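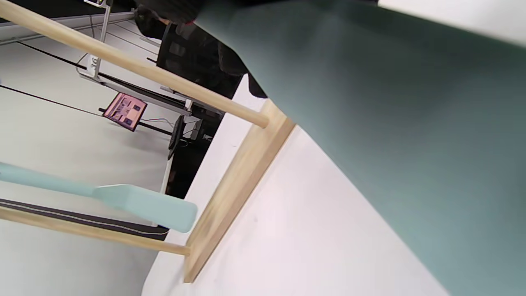 생활문화교육부 세탁·의류관리팀

탄엄(Tanham) 생활문화학교는 가정의 살림 기술을 체계적으로 가르치는 평생교육기관입니다. 생활문화교육부에 속한 세탁·의류관리팀은 섬유의 성질에 맞는 세탁과 건조, 다림질, 수선, 계절별 보관에 관한 교육과정을 운영하고 있습니다.

설립과 연혁
본 팀은 클라럼(Clarham) 본관의 야간 강좌로 출발하여 올해로 16년째 교육을 이어 오고 있습니다. 지난 학년도에는 137개 강좌가 개설되었으며, 수료생은 941명입니다. 넌브리지(Nunbridge) 분관에서는 직장인을 위한 저녁반과 어르신을 위한 오전반을 별도로 편성합니다.

교육과정
정규 과정은 기초, 섬유 이해, 얼룩 처리, 손바느질 수선, 의류 보관의 다섯 과목으로 구성됩니다. 기초 과목을 이수한 수강생은 나머지 과목을 순서에 관계없이 신청할 수 있습니다. 모직물과 견직물을 다루는 실습은 정원을 제한하여 진행하며, 실습용 원단은 학교에서 제공합니다. 개인 의류를 지참하고자 하는 경우에는 수업 전에 담당 강사와 상의하시기 바랍니다.

연구 및 협력
본 팀은 바발롤라(Babalola) 직물자료실과 협약을 맺고 오래된 생활 직물의 보관 방법을 공동으로 조사하고 있습니다. 조사 결과는 매년 발간하는 교육 자료집에 수록되며, 본관 열람실에서 누구나 볼 수 있습니다. 지역 학교와 복지시설을 대상으로 한 방문 강좌도 신청을 받아 운영합니다.

수강 및 문의
수강 신청은 본관 교무과와 넌브리지 분관 접수처에서 받습니다. 단체 수강과 방문 강좌는 희망 일정과 인원을 적은 신청서를 제출하여야 하며, 접수 후 5일 이내에 결과를 안내합니다. 수강료 감면 대상과 제출 서류는 학교 요강을 참고하시기 바랍니다.

최종 수정: 2026년 7월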